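Speaker notes: Getting over stage fright when you're the shy one
Community speaking night, second half

Right, start before they've settled. Don't wait for silence, I always wait too long and then my mouth dries out.

Open with the wedding story. My cousin's reception, 30 guests at the most, and I'd written a toast on the back of a servo receipt. Got as far as "good evening" and sat down again. (Pause here, people usually laugh. If they don't, keep going!)

Ask for hands up: who's ever read a whole speech without looking up once? Put my own hand up first.

Then the breathing bit. Breathe out before you walk on, all the way out, because the in-breath looks after itself. Get everyone to do it with me, twice. It'll feel silly and that's fine.

Next, the first sentence. Learn that one off by heart and leave the rest as rough points. Imtiaz Mollah taught me this at the Rostik club and I've pinched it for every talk I've given. Mention him, he's coming tonight.

Practice. I do mine at home, out loud, for 15 minutes, facing something plain so there's nothing to fiddle with or look at. My neighbours have heard the lot. Bathrooms are no good, too much echo, you end up thinking you sound marvellous.

What to do when you lose your place: stop, have some water, say the last thing again in different words. Show them, don't just tell them. Leave the glass on the left this time!!

If we're running late, skip the bit about microphones and go straight to questions. Someone will ask about shaky hands. Hold the cards against your tummy, use thick card, and colour the edges so you can put them back in order if you drop them.

Finish on the second toast, the one I did get through. Thank the tea people. 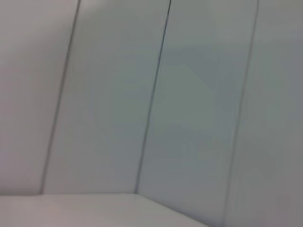 Ehsan Ranjbar
Speaking coach and club member, Rostik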